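Oiling a table top: do I really need the expensive stuff?

Posted in Furniture and Finishes

I have a big brown table in the workroom that was oiled by whoever had it before me. It has gone dull and drinks up water rings. The man at the Buritz store told me I need Revden hard oil, two coats, plus a "conditioner" first, plus a special pad to put it on with. That smells like a sales pitch to me. Has anyone used plain oil from the hardware aisle and had it hold up? I don't care about shine. I do care about glue and coffee.

Beatriz Amaral

The conditioner is a waste of money on an old top. I bought it once and couldn't tell the treated half from the other half. As for the oil, I'm not convinced the brand matters much, but the type does. Plain cooking oil stays sticky and can go rancid. You want something sold as a finish that says on the can it cures hard.
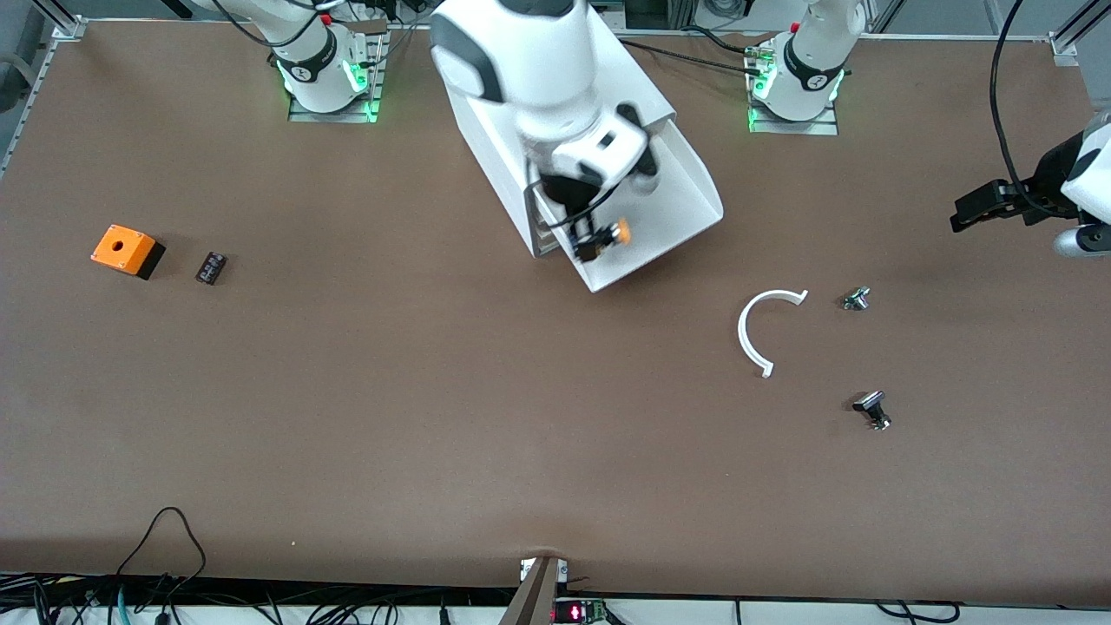
Before you spend anything, find out whether it was oiled at all. People say "oiled" about everything. Put a drop of water in a corner and wait. If it soaks in and leaves a dark spot, bare wood or tired oil. If it sits there for an hour, you may have old varnish, and no oil on earth is going to get through that. Then it's sanding, and the store won't have mentioned sanding — they never do.

Thin coats, wipe off everything that hasn't soaked in after 15 minutes or so. Lay the rags out flat outside to dry, don't ball them up, they can catch fire on their own. That part is not a sales pitch.

Crescencio Becerra

I used Revden and it was fine. Pricey. I skipped the pad and used an old T-shirt. Still got a ring from a hot mug in November, so take "coffee proof" with a grain of salt.

Clanatel

Just varnish it. Oil is for people who like oiling things every year.

Shaikh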